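Search products, guides and spares Go
Home Shop Arms & Grippers Research Kits Basket Contact

Clutulberg Two-Arm Research Kit

I've been building up this kit for ages, and I'm so pleased it's finally on the shop! It's meant for anyone teaching a pair of arms by demonstration. You guide the arms through a job, save the run, and train your model on the lot (the Selville recording software comes with it, and yes, it'll happily run on an ordinary lab PC).

My own tests used 975 demonstrations, all done over a plain dark cloth. I tried a patterned one first and the results were all over the place, so I went back to plain and stuck with it.
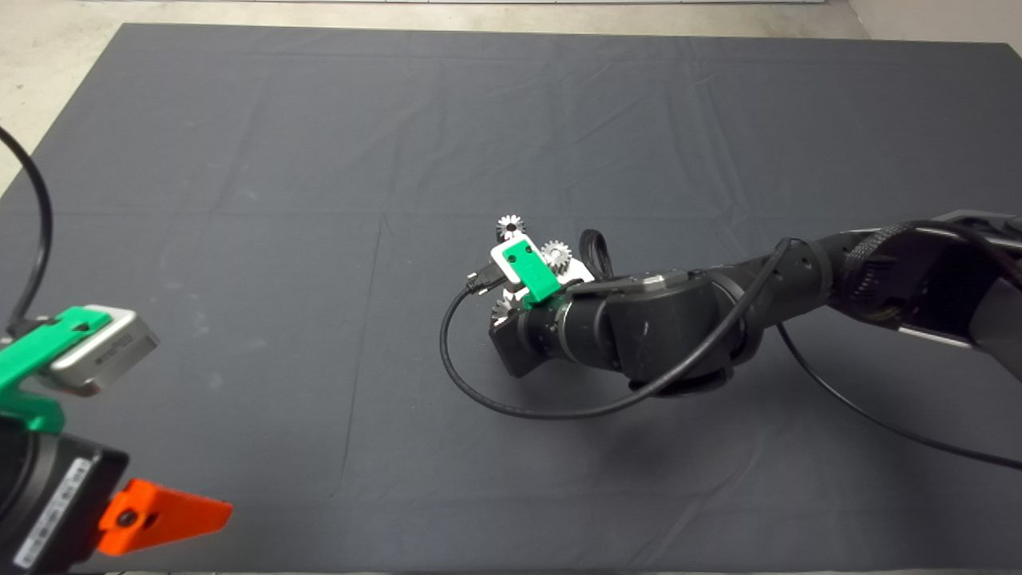 Black arm and gripper over the dark cloth, green bracket fitted.

The best policy got through 97 per cent of its trials on the simple pick-and-place job, which I was chuffed with. It did worse on folding, and I'm still fiddling with that one – I'll put the numbers up in November once I've re-run everything with the longer recordings.

In the box: 2 arms, 2 grippers, brackets, cables and one cloth. Spare fingers are sold separately, under Frimpong parts. Collection from the Killville workshop is fine too, just drop me a line before you set off!

Page updated 19/09/2021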